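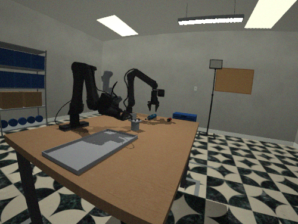 Week 2 handout: looking hard at the Seltura two-arm kit
Martim Aguiar
Thu 9 May

OK, so last time I promised we'd stop talking about arms in general and pick apart one you can buy. I went with Seltura because the simulator comes free with it, and you can do all of the homework on your own laptop before anybody spends a dime.

What's in the kit: two arms, two parallel grippers, mounting hardware, and a license for Liltamden, the simulator. The list price is $2,580 with a school discount, or $881 if you only want a single arm and no support plan. Kosent sells something similar and we'll get to it after the break (bring your notes from February, the ones on payload!).

My take after a month of fiddling. The virtual bench is great. You get a table, a tray, a cup, a few small things to pick up, and a whole room around it, right down to a wild black-and-cream tile floor that I have grown weirdly fond of. Loading it took me 19 seconds on the old lab machine. Jogging the joints is smooth, and the shadows help a lot when you're trying to judge how far a gripper is above the tabletop.

Now the grumbling. The manual says almost nothing about two arms sharing one work area, and that's the part you'll struggle with! Both arms can reach the middle of the table, so you have to plan who goes first. The collision warning is off by default. Turn it on. It's under Safety, then Ñahui (that's their name for the motion planner, don't ask me to pronounce it twice).

For next class:
- Install Liltamden and open the tabletop project.
- Move one small object into the tray with one arm, the other one parked.
- Then try it with both arms moving, and write down where they get in each other's way.
- Half a page on whether you'd pay for the second arm. I want a real opinion, with prices in it.

Email me if the license key bounces, a couple of them did last term.

3 comments | 12 shares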